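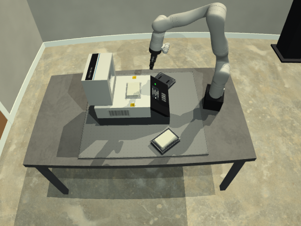
Règles de validation en simulation pour une cellule de microplaques

Dernière mise à jour : juillet

Je tiens cette liste depuis le projet Forerell. Elle s'applique à toute cellule simulée comprenant un bras, un instrument et des plaques posées sur une table perforée.

Le repère monde est fixé sur un trou du panneau, jamais sur un coin de table. Chez Vosside, nous avions pris le coin : 2 mm d'écart au premier report sur site, et une semaine perdue.

Toute plaque a une pose nominale et une pose perturbée. Une plaque légèrement tournée sur le panneau doit être traitée ou refusée avec un code d'erreur explicite. La saisie « au mieux » est interdite.

L'approche au-dessus du plateau de l'instrument se fait à la verticale, sur les 40 derniers millimètres. Le volume de collision du carter est modélisé à part de celui du plateau, car une boîte englobante unique masque la zone utile.

Un scénario est accepté après 200 cycles sans contact non prévu, graine aléatoire consignée. Notre base en compte plus de 326, dont beaucoup de doublons que je n'ai pas encore triés.

Les voyants rendus à l'écran n'ont aucune valeur de sécurité. L'état machine se lit sur le bus, y compris en simulation.

Reste ouvert : le format des journaux, que Curner exporte encore en texte brut.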